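Keeping my mother's photographs
5 July 2018
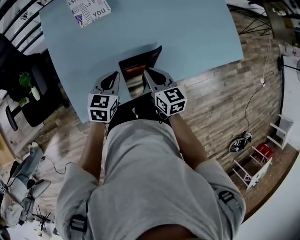
Photo: Tsung-han Tang

When my mother moved to a smaller flat in June, she gave me two shoe boxes and said, "You have the room, so you have the work." Inside were her photographs, from her school years until I was old enough to hold a camera myself. I did not know how to look after old photographs. I have learned a little now, and I want to write it down while I still remember it.

My first mistake was to begin with the scanner. I was impatient and I wanted to see everything big on the screen. After one evening I had 30 scans with names like "scan0017", and I could not say which box they came from. I deleted them all and started again, this time with a pencil.

The pencil is important. My friend Hoi-yan Ko, who worked for some years in a town archive, was almost angry when I told her I planned to use a ball pen on the backs. A pen presses through the paper and the ink can come out on the next photograph in the pile. She told me to use a soft pencil, to write near the edge, and to lay the photograph face down on something hard and clean. On the shiny modern paper the pencil does not hold, so for these I write on the envelope.

Then I sat with my mother for several afternoons. We did not go by year, as she does not remember by year. She remembers by house. There was the house with the pharmacy downstairs, then the one where the kitchen was too hot, then my grandfather's. So I made one envelope for each house, and suddenly the work went quickly. Sometimes she held one picture for a long time and told me a story about another one which we never found.

A few people we could not name. There is a tall man who stands next to my uncle Wen-hsiung in three different places, always with the same umbrella. My aunt Lai-ching Yip says he was from the bus company. My mother says certainly not. I wrote both opinions on the envelope.

For storing I bought paper envelopes and a box from a small shop called Clasatex. I had looked first at plastic albums with the sticky pages, the kind we all had at home, but Hoi-yan said these are the worst enemy. My mother had one, and in it the photographs were already yellow at the sides. I could take out most of them with a piece of dental thread, moving it slowly behind the paper like a saw. Four did not want to come. I left them in the page and scanned the whole page.

I scan at 300 for the normal prints and higher for the very small ones. In the beginning I did everything at 200 and it was fine for the screen, but when I printed my grandmother's portrait for the wall it was soft around the eyes. The file name is now the house, then the person, then a number. It is not beautiful but my brother can find things without telephoning me.

One more thing about light. I wanted to hang the wedding picture in the corridor, opposite the window. In the end I hung a copy there and the original went back to its envelope. My mother did not see the difference – or she was polite.

The second shoe box is not finished. It is mostly holidays, and in holidays there is no house, so our system does not work so well. I think I will go by the coat she is wearing. There was a green one which she had for a very long time, and she says she can tell from the buttons if it is before or after my brother.

If somebody knows how to clean old negatives without scratching them, please write to me under this post. I have one strip from my grandfather's house and I am afraid to touch it.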